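# How a Robot Arm Gets Ready for Work

A robot arm can't just be plugged in and told to tidy up. Someone has to set it up first, and then check it again and again.

At the Stesia workshop in Flemcombe, that job belongs to Jocelyn Castillo. She starts with the joints. A joint is a place where the arm bends, like your elbow or your wrist. Jocelyn moves each one slowly and listens for scraping or clicking.

Next comes **calibration** (say it: kal-uh-BRAY-shun). That means making sure the arm's hand is really where the computer thinks it is. If the hand is 3 millimeters off, it may knock a thing over when it tries to pick it up.

Then she puts ordinary things on the table and runs the arm over them.

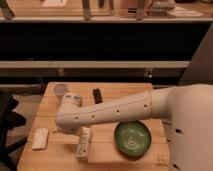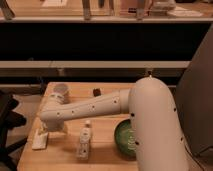
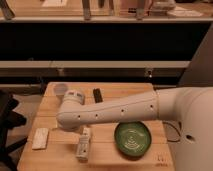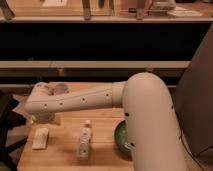

*The arm reaches over the table. Look for the green bowl in each picture.*

The hand at the end of the arm is called a **gripper**. Its pads wear down, just like the soles of your shoes. Jocelyn wipes them every day and puts on new ones after 300 hours of work.

Cables need care too. They bend whenever the arm moves, so Ariel Ignacio checks them for cracks once a week. He turns the power off before he touches anything.

**Words to know**

- **Joint:** a place where the arm bends
- **Gripper:** the robot's hand
- **Calibration:** checking that the arm's positions are right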